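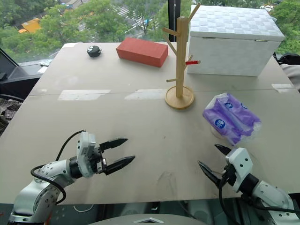
The upstairs packing table at Duleo's Zoltholm site.

DULEO OPENS HOUSEHOLD STARTER PACK SERVICE IN ZOLTHOLM

Duleo is pleased to announce the opening of its household starter pack service in Zoltholm, delivered in partnership with the Delorme housing association. The service will supply small everyday goods to tenants moving into their first home, and is expected to reach 473 households by the end of September.

Each pack holds a mug, tissues and other basic items for the kitchen and bathroom. Goods are sorted and matched at a table on the upper floor before going to the Rellard depot for delivery. Duleo has set aside 4000 items for the first stage – enough to cover all confirmed requests, with a reserve for late applications.

Mugs are a standard part of every pack, as tenants in the trial asked for them more often than any other item. Soft goods such as tissues are packed last.

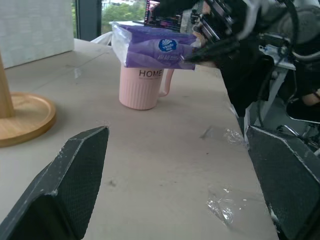
Delorme said that its tenants often arrive with furniture but without the small things needed on a first evening, and that it would welcome a second stage covering bedding and towels.

Applications are open to all new Delorme tenants in Zoltholm and close at 5 pm on the last working day of the month. Forms are available from the Rellard depot.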